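Brureck ending: am I the only one not buying it?

clindsay40
Watched it Sunday. Two hours of fog and then the sister did it? Everyone is calling this a slow burn. I saw slow.

teguh_s
She didn't do it. Watch the ferry part again.

clindsay40
I did, twice. She has the key. What else is the key for?

imrie_fan
It's the boathouse key, same one the father drops early on. Plus the book is clear about it.

clindsay40
Haven't read the book and shouldn't have to.

Abernathy C.
Agree with clindsay on that. Also the 618 on the door gets three close-ups and goes nowhere. I'd call that padding.

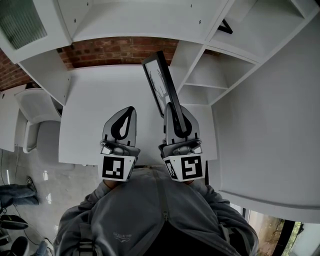 And the score tells you when to be scared every single time. I'd have cut 11 minutes of harbor and kept the aunt.

teguh_s
The aunt was the worst thing in it.

imrie_fan
Wrong, but ok. Is the longer cut streaming anywhere yet?

Abernathy C.
February, supposedly. I'll believe it when I see it.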